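May 10, 2018
Workshop notebook - break corner, snack island

Finally sat down to sort out the gray island, the one Anežka and I have been moaning about since January. Three drawers stacked on one side, nothing labelled, and everybody puts the chips wherever their hand lands. Top drawer is the one we use, so started there.

Emptied the top drawer completely before doing anything. Old napkins, two dead pens, a Prisent catalog with coffee on it, ketchup packets. All out. Wiped the floor of it with the Fallahi spray (the blue bottle, not the citrus one, citrus leaves streaks on gloss). Ran a finger along the side walls, still gritty in the back corners, wiped again.

Only one bag of chips goes back for now, the green one. Want to see how it sits before I buy the Oltwood dividers. 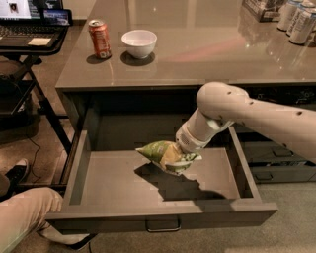 Dividers come in packs of 2, which is one more than I want. Measured the inside front to back, 640 mm, usable height is 169 to the underside of the counter lip. So a tall divider is out, it'd catch when you shut the drawer. Wrote the numbers on masking tape and stuck it inside the supply closet door so I dont have to do this again.

Bag notes. A bag lying flat is fine. A bag standing on its crimped end leans, slides, and ends up at the back where you can't see it from above. Middle of the drawer, a touch left, is the spot - you see the green as soon as you pull the handle. Alasdair wants them filed upright like records. Told him try it with a half full bag of anything.

Drawer slide is okay, bit stiff in the last stretch. Put on the list for the Urnumeo guy when he comes for the door hinges.

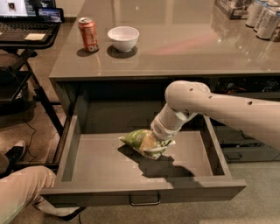
Counter top

Same treatment. The finish is a pain, every smear shows and so does every light in the ceiling. Dry cloth last, always, long strokes front to back. Paper towel leaves lint, don't.

What's allowed to live up there, as agreed with A. this morning:
orange can
white bowl
one snack, whatever is open

Thats it. No mail, no calipers, no sample jars. Anežka asked for the bowl to stay next to the can so people grab both together, fine by me. Snack to the right of the bowl with a hand's width between, or crumbs get in the bowl.

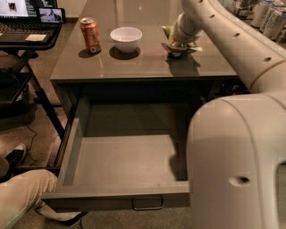 Still not sure on the spacing. With the bowl in the middle it reads as a row and people seem to respect a row. Last setup was a heap and the heap grew by Friday. Could put down a mat to protect the gloss but then the mat needs washing and I know who'll be washing it.

Also cans. A can straight from the fridge leaves a ring on this surface, so coaster or wipe it first. We have coasters somewhere, the cork ones, check the box marked 2000 under the bench (it was the year, I think, or a part number, whatever).

Drawer vs top: going back and forth. If the open snack lives on top, the drawer is free for spare bags and we restock from there. If it lives in the drawer the top stays cleaner but nobody closes the drawer, and then somebody walks into it. Alasdair has, with a bruise to show for it. Leaning toward top for the open one. Trying it that way through next week.

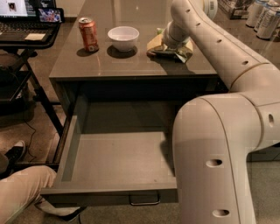 TO DO

Order Oltwood dividers, low ones, one pack. Check height against tape FIRST.
Slide on top drawer - Urnumeo.
Second and third drawers, not touched yet. Anežka says she'll take the bottom one, I get the middle.
Label for the drawer front? Small. Ask A. where the label maker went.
More Fallahi blue, bottle is nearly done.
Find coasters.
Napkins need a home, currently on my stool.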